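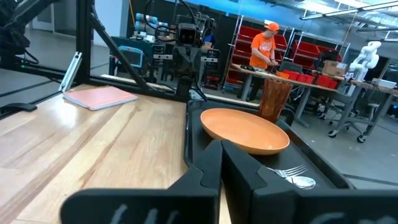 Uliana Tymoshchuk

Been sorting out the tableware for one-person tray lunches this week. Posting as I go, mostly so I can find it again later.

Start with the tray. Black, rectangular, raised rims. I wanted the rims because a bowl slides when you carry it one-handed and I have lost soup that way. It goes on the table as it is, no mat under it.

Bowl is the shallow orange one, matt. Shallow is fine for rice or salad. For soup I would go deeper. The brown cup with the rough, bark-like outside goes at the back corner so your sleeve doesn't catch it.

Fork and spoon lie together on the tray, on the right. No knife. Nothing on this menu needs cutting.

The bowl is from the Kimari range, 17 for a pair in the sale. The full-price ones are not worth it in my view. Same glaze, different box.

The notebook stays on the table, to the left of the tray. I write down what got used and what came back untouched. It's a pink one. I lose the dark ones in my bag.

Next job was something for the middle of the table. I tried a small plant first and it dropped soil in the food. So now it's a vase, tall, orange, with a diamond pattern all over. It has its own flat tray in an orange-brown colour.

I keep it empty for now. Dried stems from October, when the market at Dranis has them. 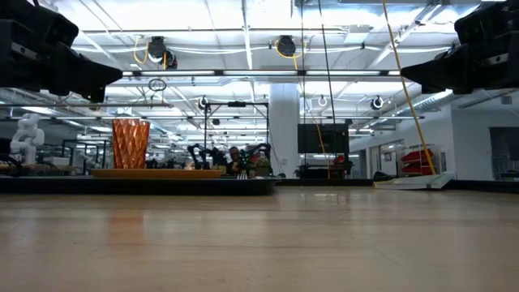
Mykhailiuk: a vase that tall wants something heavy in the bottom, I use a handful of gravel and mine has stopped going over.

Good point, thanks. Gravel it is. I'll rinse it first, the last bag I bought was full of dust.

Second layout, for when it's a sandwich or a slice of something. The bowl goes away and a round orange plate comes out. Same style of black tray.

The cup changes as well. The see-through amber plastic one is lighter and I don't mind if it gets knocked. It stands in the upper left corner of the tray.

Cutlery with coloured handles for this one, and I put it on the table below the tray. The plate takes up most of the room. Napkin on the wood to the right, a grey-green square.

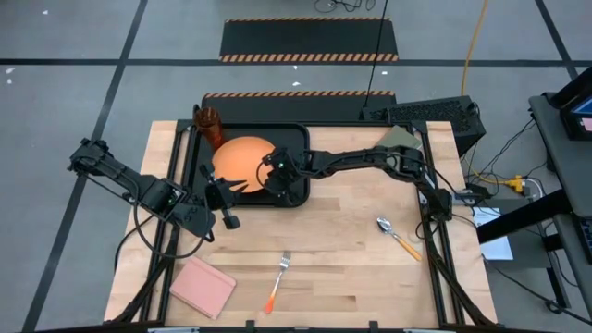 Plate layout, with the fork and spoon off the tray.

Of the 2 layouts I prefer the bowl. Everything travels on the tray in one trip. With the plate you go back for the cutlery.

Washing up: the orange things go in the dishwasher, the bark cup gets done by hand with a brush. Crumbs get into the ridges.

Still to find: a small dish for salt. Drinberg had one but it was glass and I'd break it.

Comments

petra_k: Where is the amber cup from? Mine have all gone cloudy.

Len W: I'd put the fork on the left but I can see why you wouldn't.

oatcake80: An egg cup does fine for salt.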